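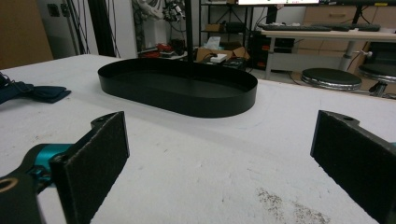
Bivance open day, who went?

Forum: Automation and small robotics

tapwrench_80
Went Monday afternoon. They had the bench cell going and let people stand right at the table. Demo was the pick and place with the black oval tray. Felt pads on the fingers, plain brackets, nothing fancy. I liked that they showed a working lab and skipped the polished booth. Anyone else go?

morrow_line
I was there for the 5 o'clock slot. Our group got the Timoden talk first, then the bench. Talk was too long. Bench was good.

I asked about the pads. The guy said they swap them every 800 cycles whether they look worn or not. That seems early to me for felt.

gasket_hound
800 is not early if you're gripping anything with an edge. We ran felt on a packaging line and it went shiny long before you could see wear. Once it's shiny it slips.

morrow_line
On a packaging line, sure. They were moving light parts at demo speed. I'd run them to 2x that and check by hand.

tapwrench_80
They told us the parts top out at 110 grams, so I'm with morrow on this one. Change them when the grip starts to drift.

kelvin_r_shop
I came away less impressed than you guys. The table top is scuffed and there's a dusty brown mark on it right where the fingers work. If you invite customers in, wipe the table. Cables hanging down behind it too. Zanetti did an open day last April and you could have eaten off the floor.

gasket_hound
Zanetti also wouldn't let you closer than the yellow line and wouldn't run it twice. I'll take the scuffed table.

kelvin_r_shop
Fair about the line. I still think a dirty surface matters if there's a camera looking at it. Marks like that can throw off part detection.

tapwrench_80
Could be. Nobody in my group asked about the vision side and I wish we had.

pinion12
Did they say anything about price? I only want the fingers, we already have an arm.

morrow_line
380 for the pair, pads included, mounting plate extra. Lead time they wouldn't commit to.

pinion12
Thanks. Brorotis wants more than that for one finger. Does the bracket come drilled?

morrow_line
There's a small hole at the top corner of the bracket. I didn't ask about the pattern on the plate. Email them, they answered mine the same day.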